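Mondholm Film and Series Board > News and Casting > Fimivum 2: is Drahomíra Bartoš out or not?

kettle_north
Opening post

Hello all. I am looking for a clear answer and I could not find one in the other threads, so I make a new one. Please merge it if it is wrong to do so.

On Tuesday the studio Deto put out the new cast list for Fimivum 2. Cyprian Sowa is still first on the list. Drahomíra Bartoš is not there at all. In the first film she had the second biggest part and the story ended with her character on the ferry, alive, with the suitcase. So I do not understand how they can go on without her.

Some fan pages say she was dropped. Some say she left by her own wish. Neither of them gives a source. Does anybody here have something better than a fan page?

marrow_lane

I have read the list too. It is called "cast, first part" at the top, in small letters. So it is possible that a second part comes. In the first film they did the same, and the actor of the harbor doctor was only added in September, when shooting was already over.

I would wait before I say the word "dropped". It is a strong word and it can hurt a person's work.

pilkin

With respect to marrow_lane, I do not agree. You do not leave the second lead for a "second part" of a list. The doctor had two minutes on the screen. Bartoš had half the film.

Also, look at her own page. She took away the Fimivum photo that was at the top for more than a year. An actress does not do this the same week by accident.

kettle_north

I had not seen that about the photo, thank you. I checked just now and it is true, there is a plain gray picture in its place.

But she also took away the photos from Du, and nobody says she was dropped from Du, because that series is finished. Maybe she only cleaned her page.

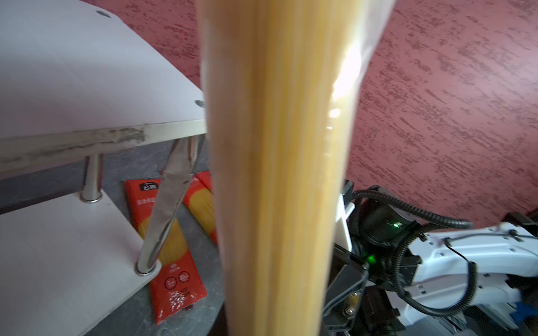

And one more thing on the list. There are 8 names, and I know only five of them. Three are new to me completely. If one of the three is playing the same character, then we have our answer, but Deto gives no character names, only the names of the actors. This is what makes me suspicious, more than the photo.

oat_and_rye

I can help a little with the new names. Two of them come from the theater in the capital and they are both men over sixty, so they do not replace Bartoš. The third is a woman, but she is very young. I think she could be the daughter in the ferry story. In the book the second half jumps forward many years.

marrow_lane

Does the second half of the book have the Bartoš character in it? I only read up to the fire.

oat_and_rye

It has her on page 248 for the last time. She writes a letter, and after this the daughter tells the story. My copy has 287 pages, so for the last part she is absent. If the film follows the book, she would be in it for one or two scenes, or only as a voice.

pilkin

The first film did not follow the book. In the book there is no ferry! They invented the ferry because the audience liked her in the early screenings. So now they suddenly respect the book? I do not believe it. I believe there was a quarrel about money, or about the order of names on the poster.

kettle_north

The ferry is in the book, pilkin. It is in the chapter with the storm. It is a small boat and it is not named a ferry, but it is the same scene.

pilkin

A small boat is not a ferry. But all right, I take back the "no ferry". The rest I keep.

grisel77

I come from the Du board, so I am new here, good evening. We talked about this also on our side. One thing which people forget: Bartoš had a contract for one film. She said it herself in the long radio talk, the one where the host coughs all the time. She said something like "I signed for one story and I told one story". I write it from memory, so please do not quote it as exact.

Between one contract and no new contract there is no "dropping". There is only a job that ended.

marrow_lane

This is very useful, grisel77. Do you have a link to the radio talk?

grisel77

It was taken offline after some months, I am sorry. A member of our board has a recording, but I do not think it is permitted to share it here.

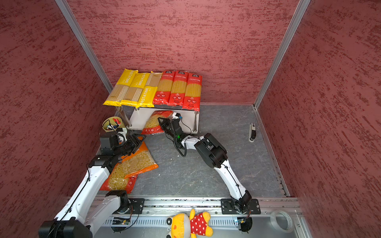 Was Bartoš under contract for the second film when the cast list came out?
As far as any public source shows, she had signed only for the first one, and neither she nor Deto has ever spoken of a second contract.

I put it in this form so the moderator can copy it to the first post, if he wants. The same question comes every day on our board and I am a little tired to answer it.

kettle_north

I am the one who opened the thread, so I asked the moderator to do it. Thank you for the work.

Now what did Sowa say? I heard there was an interview with him at the Mondholm festival, but my cable does not have the channel.

oat_and_rye

I watched it. It was at 10 p.m. and very short. The reporter asked him directly: "Will we see Drahomíra again?" He smiled and said that he hopes to see her for dinner. Then he talked about the weather during the shooting and about his knee.

I found it a polite answer. He did not say yes and he did not say no.

pilkin

A man who has nothing to hide says "yes, of course" or "no, sadly". The dinner is an answer a lawyer gives you to learn by heart.

oat_and_rye

Or he is simply not permitted to speak about the cast. All of them sign such a paper. I worked three years in the costume department of a small company (not Deto) and even I had to sign, and I only sewed buttons.

marrow_lane

I agree with oat_and_rye. I would also say that we should be careful with Sowa. He got very ugly messages after the first film, for a thing he had not decided.
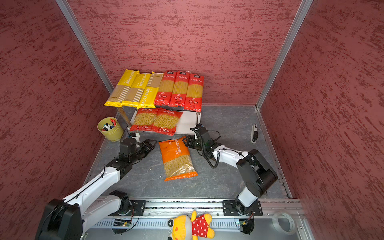 Two yellow-and-red rows of spaghetti are too much to say: three yellow packs, then three red ones, on the white shelf.

kettle_north

Yes, please no messages to the actors. I did not open the thread for this.

I wanted to ask the people who know the business: when is it normal to announce that a lead is not coming back? Before the shooting, or only with the poster?

oat_and_rye

There is no rule. If the leaving is friendly, they often do a nice text together, with a photo from the first film and thanks to everybody. If it is not friendly, they say nothing and hope that the new trailer is louder. And if they keep a surprise for the end of the film, they also say nothing. So from the silence you can learn very little.

pilkin

On this I agree with you for once. But then the title of the thread should be changed. "Out or not" sounds as if we would find it out here.

kettle_north

I will think about the title. For me it is still the question.

grisel77

One small piece of news from our board. The casting page of Deto was changed this morning. The words "first part" are gone from the top. The names are the same ones as before.

marrow_lane

Oh. This I did not expect. Then my first message here is weaker than it was. I still do not want to use the word "dropped", but I would now say it is more probable that she is not in the film.

pilkin

Thank you, marrow_lane. It is not common on this board that a person changes the opinion in public, and I mean it kindly.

oat_and_rye

A voice role would maybe not be on this list. In the first film the voice of the grandmother was only in the end credits. So for the letter from page 248 there is still hope, if you ask me. I would be glad even with only the letter - it is the best text in the whole book.

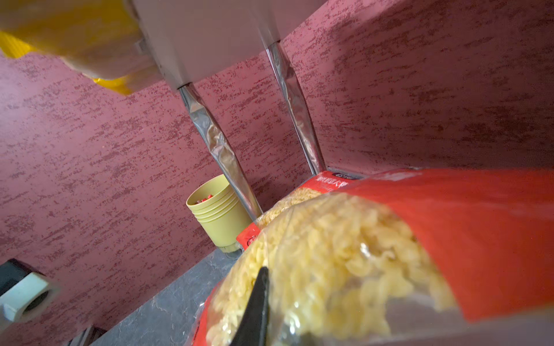 Spiral pasta in a clear bag with a red-orange band.

grisel77

I would be glad too. When the trailer comes I will write the time here, if no one is faster.

kettle_north

Please do. I have left the title as it is for now, and I added the contract answer and the change of the list to the first post. If somebody has the second radio talk, the one from after the Du finale, send me a private message.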